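A contest should publish its own complaints

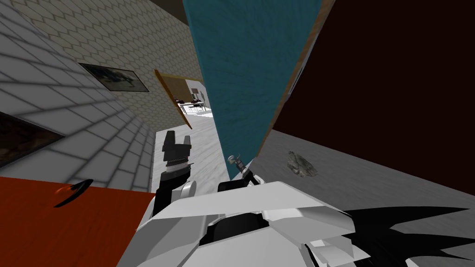 When I moved to Hendlow, I did not expect that I would care about a talent and beauty contest. In my first country such contests are on television every month and I always changed the channel. But my niece entered the Miss Hamcombe contest two years ago, so I began to read about how it is run, and I have not stopped since.

Readers of the local news will know the story of this summer. Lorne Kennedy, who directed the contest for 14 years, left his post in August after a former judge gave the newspaper a set of messages. In these messages he and two colleagues discussed the weight and the family situation of the young women. I will not repeat the words. They were ugly, and the women who were named have read them enough times already.

Many people say that the matter is closed now. The man resigned, the sponsor Sekport has frozen its money until the spring, and a new director will be chosen. I do not agree that it is closed. My reason is simple: eight complaints were made in the years before the messages came out, and all of them went to the same office, where Mr Kennedy himself opened the post.

I learned this from the statement which the contest put on its website, in the fourth paragraph, after the thanks to the fans. It says the complaints were "handled internally". I have worked in offices most of my life and I know what this expression means. It means a letter was answered politely and put in a drawer.

What I would like is not complicated. Each year the contest should print how many complaints it received, what kind they were, and what was done. No names are needed. The person who reads the complaints should be paid by someone else. The regional dance competition at Ocampo Hall has worked like this for several years, and its list is one page long. Last year I read it while I waited for a bus. One complaint was about the heating.

My friend Tuấn Lương disagrees with me, and he has more experience, as he did the lighting for the finals many times. He thinks that a public list would frighten the sponsors and that the small contests would die first. He also says that the audience does not want to think about such things on a nice evening. Maybe he is right about the sponsors. About the audience I am less sure. There is a petition which asks for an outside person to look at the old complaints, and when I signed it there were 1,757 names before mine. The hall where the final takes place has 547 seats.

There is one more argument I hear, mostly from people who never liked these contests. They say: what did you expect, the women are judged on their looks, so of course somebody will say bad things about their looks. I find this unkind. A woman who agrees to walk on a stage and be given marks by a jury has agreed to that, and to nothing more. A footballer is also judged on his body in some way, and still we would be angry if his manager wrote such messages about him at night.

My niece did not win, by the way. She came home with a sash and a voucher for shoes, and she says the other girls were the best part of it. She would like to try again next year. Before she sends the form, I will ask the new director who opens the post.

27 Aug 2024

Contact the editor | © Hendlow opinion pages | Back to top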